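Foro Zaltby > Casa y descanso > Dormir con calor

Tema: esterilla de bambú sobre el colchón, ¿sí o no?

fitri_sopacua
Mensajes: 143
Buenas. Piso último, orientación oeste, sin aire acondicionado y julio ya encima. Mi tía lleva toda la vida durmiendo en esterilla de bambú de las de piezas pequeñas, en filas, y me ha convencido. Llevo cuatro noches. La pongo encima de la sábana bajera, sin nada más.
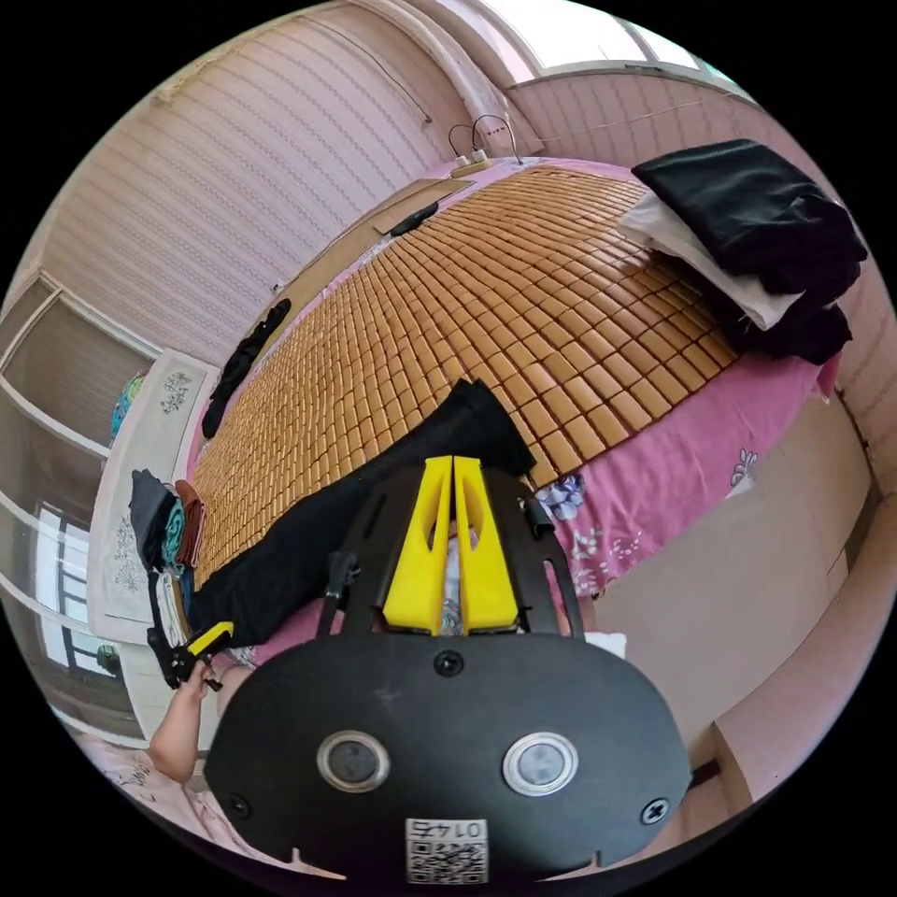 De momento duermo mejor, me despierto menos y no me paso la noche dándole la vuelta a la almohada. Dudas: ¿se pone directa sobre el colchón o con sábana debajo? ¿Y cómo la limpiáis? He leído de todo, desde vinagre hasta meterla en la ducha, que me da un poco de miedo.

kacper_o
Mensajes: 642
Con sábana debajo, siempre. Directa al colchón se mueve y te acaba rozando la tela. Yo además le pongo una toalla fina en la zona de los pies porque me pellizca los pelos de la pierna, no os riais.
Limpieza: trapo bien escurrido y a la sombra. Al sol NO, se abren las piezas. La primera la tuve dos veranos y me la cargué en una tarde en la terraza.

Loukia_S
Pues yo voy en contra. La probé el año pasado y la devolví. Dura, marca la espalda, y lo de fresca dura los primeros diez minutos, luego está a la temperatura de tu cuerpo como todo lo demas. Para eso una sábana de lino buena y ventilador apuntando a la pared. Mucho más barato no es, pero sirve todo el año.

kacper_o
Loukia, ¿cuál tenías? Porque las hay con respaldo de tela plastificada y esas sí que dan calor. Las de piezas cosidas con hilo dejan pasar aire.

Loukia_S
Una Clornport, la del respaldo marrón. 100 x 190. No sé si era plastificada – olía raro, eso sí.

kacper_o
Esa. Malísima. No cuenta.

Loukia_S
Hombre, contar cuenta, que la pagué yo.

faizal.L
En casa de mis padres en Tuhumury todo el mundo dormía así y nadie hablaba de marcas. Se enrollaba por la mañana y ya. Lo de enrollarla es importante, si la dejas puesta todo el día coge polvo entre las piezas y luego lo notas. Y doblarla nunca, por favor, por el pliegue es por donde se rompe.
Para limpiarla mi madre usaba agua tibia con un chorrito de vinagre, trapo, y otro trapo seco detrás. La ducha ni hablar, el hilo se pudre.

fitri_sopacua
Gracias!! Enrollar, no doblar, apuntado. Entonces vinagre sí. ¿Y la sábana de abajo la cambiáis igual de seguido? Porque yo uso estampadas de algodón de toda la vida, esta es rosa con florecitas, y no querría que el roce me la deje hecha polvo.

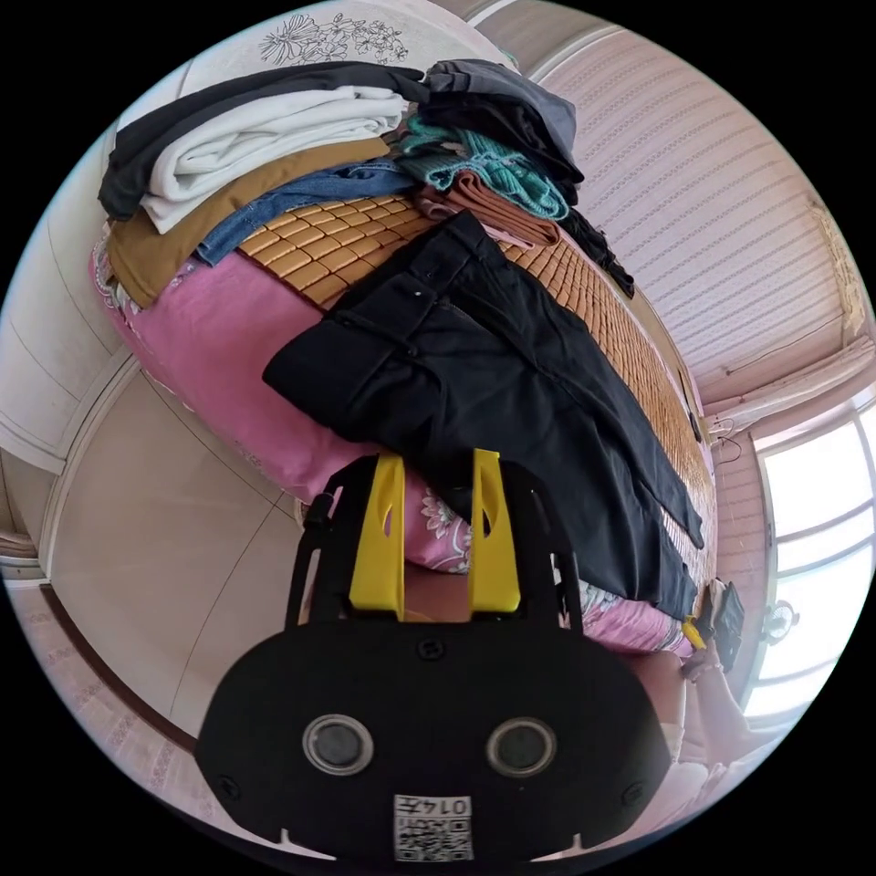 Yanti Sembiring
Moderadora – Dormir con calor
Respuesta nº 9 · 23:40

Muevo el hilo desde Colchones, que aquí pega más. La sábana se cambia igual, una vez por semana, o antes si sudas mucho, porque el sudor pasa entre las piezas aunque parezca que no. Y por el roce tranquila si es algodón normal. Con satén sí salen bolitas, eso lo he visto yo en la mía.

Añado una cosa que no ha salido: los cantos. Antes de estrenarla, pasad la mano con una media de nailon puesta. Si engancha, lija muy fina en ese punto y fuera. Hay otro hilo fijado sobre esto, buscad "astillas".

Loukia_S
O sea, lijar, vinagre, enrollar, toalla en los pies... y decís que es cómodo. Lino, señores.

faizal.L
El lino hay que plancharlo

Loukia_S
Quién plancha sábanas en julio???

kacper_o
Una pregunta para Yanti ya que estás, ¿la Sistska de ratán trenzado la has probado? Dicen que es más blanda, pero la veo cara y no encuentro a nadie que la tenga desde hace más de un verano.

Yanti Sembiring
Moderadora – Dormir con calor
La tuve en la cama de invitados. Más blanda sí, más fresca no. Y cruje. Si te mueves mucho durmiendo yo no la cogería.

fitri_sopacua
Vale, me quedo con la mía. Esta noche pruebo lo de la media, que hay un canto del lado de la ventana que me tiene mosca. Ya os cuento.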